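Accept cookies to continue. This site uses cookies to remember your settings. Manage preferences

The Shared Refrigerator: A Matter of Surfaces

Workplace kitchens are rarely planned around the refrigerator. It is ordinarily delivered last, after the counters have been fitted and the seating arranged, and it is placed wherever an outlet and a free stretch of wall can be found. The consequences become apparent within a few weeks. Doors are held open while staff search for their lunches, bags are set down on the floor, and food that belongs to departed colleagues remains on the shelves well into the following season.

Werkside, which manages shared offices and light workshops, reviewed its kitchens last October. The review covered 17 kitchens across seven buildings and asked a narrow question: what happens in the first minute after a person approaches the refrigerator carrying food? In most locations, the answer was that the person had nowhere to put it down.

The recommendation that followed was modest. Each refrigerator was to have a clear table beside it, at a height suited to standing use, with an open basket kept on top. No other item was to be stored there. Coffee machines, mail trays and potted plants, all of which had a tendency to migrate toward any vacant surface, were assigned to other parts of the room.

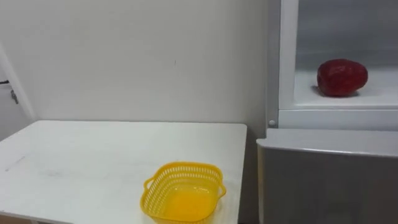

A white table and yellow basket beside the refrigerator.

The basket serves two purposes. During the week it is used for carrying items between the refrigerator and the seating area, particularly when lunch is provided for a group. On clearing day it receives whatever is to be removed. Werkside selected perforated plastic baskets with handles for this work, on the grounds that they can be rinsed in an ordinary sink and carried with both hands. Color was considered as well. A bright yellow basket is easily noticed against white furniture, and in the buildings where it was adopted, fewer baskets were reported missing than in those supplied with gray ones.

Orkness, the larger of the two sites in which the arrangement was first introduced, had previously relied on a rolling cart. The cart was popular but was frequently borrowed for deliveries and returned with boxes still on it. A table stays where it is put. Staff at the site requested a rectangular model that could be pushed flush against the wall, leaving no gap behind it for utensils and bottle caps to fall into.

The Maurya building presented a different difficulty. Its kitchen is narrow, and a table of standard depth would have obstructed the door. The solution was to fit a shallower top and to move the refrigerator to the right-hand end of the wall, so that the two could be used together without any person standing in the passage. Several tenants objected to the loss of a bench. It was later reinstated in the corridor.

Clearing day has proved the most debated part of the program. The original schedule called for a weekly clearance on Friday afternoons, but tenants who worked on weekends found their provisions gone. The present rule allows an unlabeled item to remain for three days and a labeled item for six. Anything older is placed in the basket and left on the table until the end of the afternoon, during which time it may be reclaimed. Dairy products and cooked meats are exempt from this grace period and are discarded directly.

Cleaning follows the same order in every building. The shelves are emptied onto the table and wiped from the top down. The table is then wiped in turn, including the back edge where it meets the wall, and the basket is washed last. Abrasive pads are not permitted on the tabletops. Light scuffs are regarded as ordinary wear and do not justify replacement.

Cludard, the most recent building to adopt the arrangement, will complete its first full quarter this summer. Its tenants have asked whether a second basket might be provided for shared condiments. The request is under consideration, although the guidelines state that any basket left permanently full ceases to be available for carrying, and previous trials of condiment trays ended with duplicate jars of mustard.

Tenants wishing to consult the kitchen guidelines may obtain a printed copy at the reception desk of any Werkside building.

Shares: 17 | Comments: 3

Contact the editors | Copyright Werkside, all rights reserved | Back to top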